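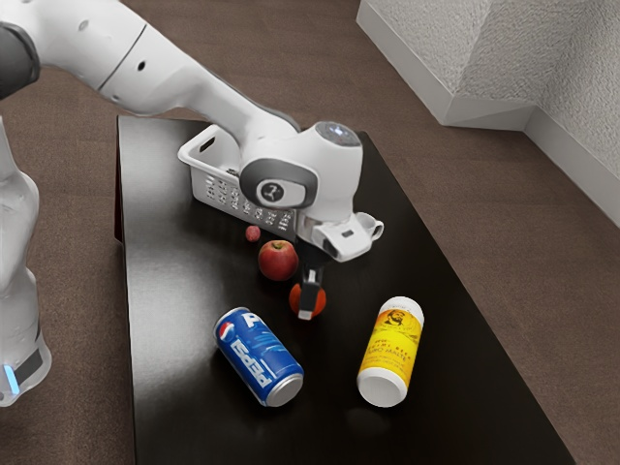
## Your first pick in the Otlow simulator

Before you let your own arm loose on the groceries, we'd like you to run the practice table at least once – it costs you nothing, and a squashed orange in the simulator is a good deal easier to clean up! The practice table ships with your Clester kit as scene 942.

1. Open Otlow and load scene 942. Give it a minute or so the first time.
2. Click the orange, then choose **Approach from above**.
3. Set the closing force to 3. You can go up to 6 later on, when you get to the mug and the drinks lying on their sides.
4. Press **Step** and watch the gripper come down over the fruit. If a finger looks likely to land on the apple instead, press **Back** and turn the wrist a little.
5. Press **Close**, then **Lift**, and set the orange down in the white basket.

**Note:** The smallest fruit, right in front of the basket, is the fussy one. Please save it for last.

**Caution:** Settings saved here carry over to the real arm. Choose **Reset** before you connect it.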